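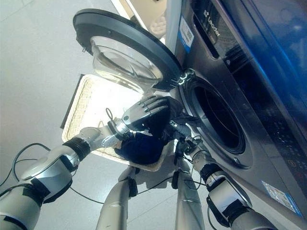 By the Dorkilico Household Reference editorial staff. Last revised June 22, 2018.

Front-loading washing machine

A front-loading washing machine is a clothes washer with a drum that turns on a horizontal or slightly tilted axis and is filled through a door in the front of the cabinet. It is the usual type in apartments and small houses in many countries, and is often installed under a kitchen counter or in a bathroom. In the United States it is sold alongside the top-loading washer, which for many years was the more common of the two.

Design

The drum is a perforated metal cylinder mounted inside a larger watertight tub. Paddles on its inner wall lift the clothes and let them fall back into a shallow pool of water. The tub hangs on springs and is steadied by dampers. Heavy weights, often made of concrete, are fixed to it to limit movement during the spin.

The door is round on most models and swings on a metal hinge at one side. Its window is a deep glass bowl set in a plastic rim. The bowl bulges toward the drum when the door is closed, keeping clothes away from the opening and helping direct them back into the load. A flexible gasket, commonly gray, lines the opening and seals against the glass. On the Leader machine at the head of this article, the door rim is black and the cabinet is a glossy dark charcoal gray. White cabinets are also widely sold.

The detergent drawer is normally placed near the top of the front panel. It is divided into compartments for prewash, main wash, and fabric softener, and water running through the drawer carries each product into the tub at the proper stage.

Loading and unloading

Clothes are sorted by color and fabric before washing, and pockets are emptied. The drum should be filled loosely. An overfilled drum keeps the clothes from falling freely, while a single heavy item may leave the machine unable to balance itself for the spin.

A basket is commonly set on the floor directly in front of the open door, so that items can be moved between drum and basket without being carried across the room. Woven wicker, plastic, and cloth baskets are all in use. Wicker baskets are often fitted with a cloth liner -- rough cane ends can catch on knits and fine fabrics. Dark garments, such as those dyed navy blue, are best kept apart from light ones in the basket as well as in the drum when they are damp, as the dye may transfer.

Care

The gasket is wiped dry after use, including the fold at the bottom, where lint and small objects collect. The door is left ajar between loads. The drawer is pulled out and rinsed from time to time, and the drain filter is cleaned according to the maker's instructions.

The Skokateck household manual recommends an empty hot cycle after every 200 loads and a check of the inlet hoses each October. Its planning tables assume a service life of roughly 3,000 loads -- a figure that varies with water hardness and load size.

See also: Clothes dryer; Detergent drawer; Laundry basket; Top-loading washing machine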